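Loose cell storage (household)

Reading time: 5 minutes

Loose cell storage is the keeping of small cylindrical batteries outside their retail packaging, usually in a tray, drawer insert or lidded box. In domestic use the term is applied mainly to the AA size (IEC designations R6, LR6, FR6 and HR6, according to chemistry) and the AAA size. It covers gathering the cells, separating them by type and condition, placing them in a container, and removing spent cells for recycling. 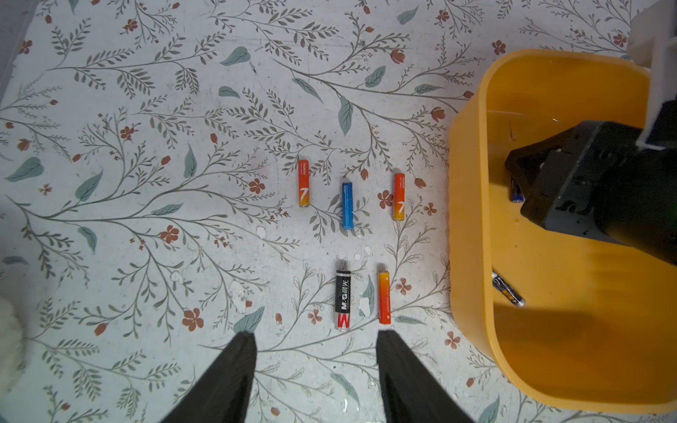
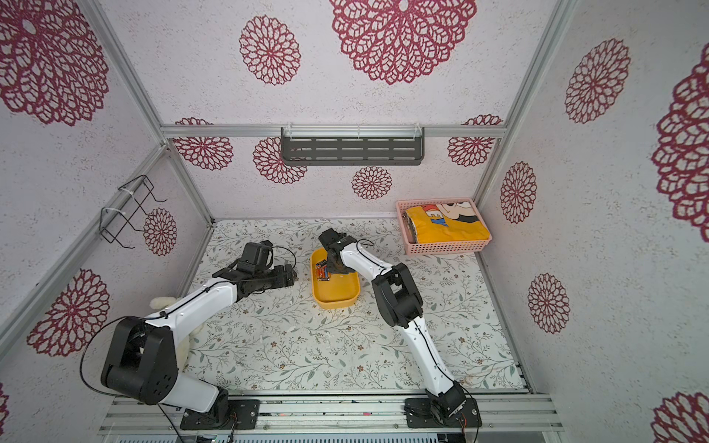
First picture: five AA cells on a printed surface, in orange, blue, black and orange-yellow sleeves. Second picture: a small bundle of cells in a yellow plastic tray.

Terminology

In strict usage a cell is a single electrochemical unit and a battery is two or more cells connected together. An AA "battery" is therefore a single cell. Everyday English does not keep the distinction, and both words are used in this article.

The printed plastic film round the metal can is called the sleeve or jacket. The raised contact at one end of an AA cell is the positive terminal, often called the cap or button. The flat end is the negative terminal. In an alkaline cell the can itself is connected to the positive side and is insulated by the sleeve, so that a torn sleeve leaves a conductor exposed along the length of the cell.

Dimensions and types

An AA cell is 50.5 mm long, including the button, and up to 14.5 mm in diameter. The outer dimensions are shared by several chemistries that differ in voltage and behaviour:

Zinc-carbon (R6). Nominal 1.5 V. Low cost, low capacity, suited to clocks and remote controls.
Alkaline (LR6). Nominal 1.5 V. The usual general-purpose type. Not intended for recharging.
Lithium iron disulphide (FR6). Nominal 1.5 V. Lighter than alkaline and better in the cold.
Nickel-metal hydride (HR6). Nominal 1.2 V. Rechargeable.

A rechargeable cell of the lithium-ion type with a built-in voltage regulator is also sold in the AA size. It needs the charger specified by its maker.

Sleeve colour is not standardised. Two cells in orange sleeves may be of different chemistries, and one maker may use several colours across its range. The chemistry must be read from the lettering. Where the lettering has worn off, the cell is treated as unidentified and kept apart from the rest.

Sorting

Sorting is carried out on a flat surface with enough room for the cells to lie singly. A cloth reduces rolling. Cells are laid on their sides with the lettering upwards, and are separated in the following order:

1. Damaged cells. Any cell with a swollen can, a split sleeve, or white or brown deposits at either end is removed first. Deposits from an alkaline cell contain potassium compounds and irritate the skin and eyes, and gloves are worn when handling them.
2. Chemistry. Rechargeable cells are separated from single-use cells.
3. Make and model. Cells of the same make are kept together. Mixed makes in one appliance may discharge unevenly, and the weakest may be driven into reversal and leak.
4. Condition. Unused cells, part-used cells and spent cells are placed in three groups.

Condition can be judged with a tester or a multimeter. An unused alkaline AA cell reads slightly above 1.5 V with no load. An open-circuit reading alone overstates the condition of a part-used cell, and a reading taken under a small load is preferred. The practice of dropping a cell on its flat end to see whether it bounces indicates only that some discharge has taken place. It does not show how much charge remains.

The method given by Subira Minja in the Draderska household manual adds a fifth step, in which part-used cells are marked with the month of removal ("June", for example) on a strip of paper tape placed round the sleeve. Tape is not put over the terminals of cells that are to be used again, as the adhesive leaves a film.

Containers

A suitable container is rigid, dry and non-conducting. Shallow plastic trays are common. Rounded inner corners make the last cell easier to pick out and the tray easier to wipe. A tray deeper than the length of the cell allows cells to be stood upright in rows, all with the same end uppermost.

Open mesh baskets are less suitable for loose cells. Depending on the size of the openings, AAA cells may fall through and AA cells may lodge in the sides. Such baskets are better used for boxed or blister-packed stock. Metal tins are avoided unless lined, as a tin can bridge the terminals of several cells at once.

Divided organisers, among them the Pusomel and Omerović patterns, hold each cell in its own slot and prevent contact between terminals. The larger Omerović insert has 24 slots for the AA size. Slots take up more room than a plain tray and are of little advantage where the stock is small and of one type.

Cells are kept at normal room temperature. Refrigeration has little benefit for modern alkaline cells, and condensation can corrode the contacts. Coins, keys and paper clips are not kept in the same container. Cells of all sizes are stored out of the reach of young children.

Record keeping

For larger stocks a written list is sometimes kept. The Isov card, devised by Nassoro Wanyama, has one line per batch with columns for size, chemistry, make, expiry date and quantity. The date printed on a single-use cell refers to shelf life under proper storage. A cell past that date may still be serviceable at reduced capacity.

Disposal

Spent cells are collected in a separate container and taken to a battery recycling point, commonly found in supermarkets and at council sites. They are not placed in general household waste or in mixed recycling. The terminals of lithium cells are covered with tape beforehand. Leaking cells are put in a sealed plastic bag.

See also

AAA cell
Battery holder
Battery leakage
Drawer insert
Nickel-metal hydride charging

Filed under: Household storage | Small electrical supplies | Sorting and tidying

Last revised 23 May 2024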